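22/10/2026

Up at six, grey and mild. Drove to Sastcombe with the last of the boxes and paid 76 for the van, more than I was told on the phone. Amândio Valente had already swept the carpet and wiped down the wooden table. We had soup at one. He wants the charcoal carpet kept and I don't mind either way.
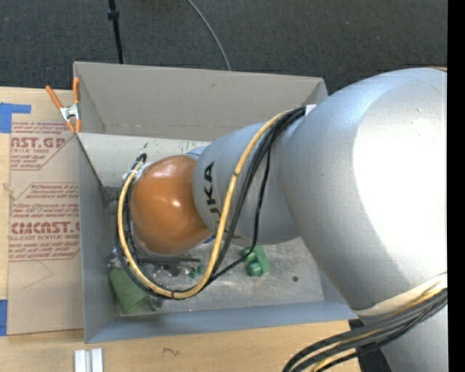
Rang Varach afterwards to ask for the second key. They will post it. Home by seven, beans on toast, bed early.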